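# Sturnance Block Set and Marker Board

The Sturnance set is a tabletop kit for recording manipulation examples to train a learning system. It supplies tagged blocks, a round container and a flat marker board. The arm, cameras and recording software are ordered separately.

The blocks carry square fiducial markers on more than one face, for pose labeling from the wrist view as well as the fixed one.

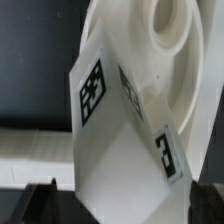

**Guadalupe Tovar**
Applications Engineer, Skiken

## Recording

An operator guides the arm through each example from start to finish. Every example is stored with joint positions, gripper state and both video streams. We recommend 80 examples per task before the first training run, and 13 more held back for testing.

Block positions should change between examples. The marker board stays put – it is the reference for the fixed camera, and moving it means a new calibration.
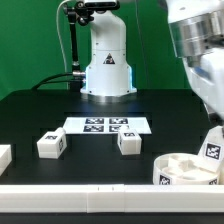

*Fixed camera: marker board, tagged blocks and round container.*

## Setup notes

- Record at 30 frames per second on both streams.
- Keep the table matte and dark. Glossy tops produce false marker detections.
- Partial occlusion of the board is acceptable if at least 2 markers stay readable.
- Discard examples in which the operator paused to regrip, unless regrasping is the task.

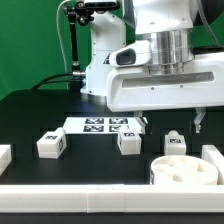
*Arm over the table, with blocks in front of the marker board.*

## Ordering

Replacement labels are sold by the sheet and match the Rimwood marker files. Sets shipped before December use the older label size – state this when reordering.

Page revised June 27, 2026.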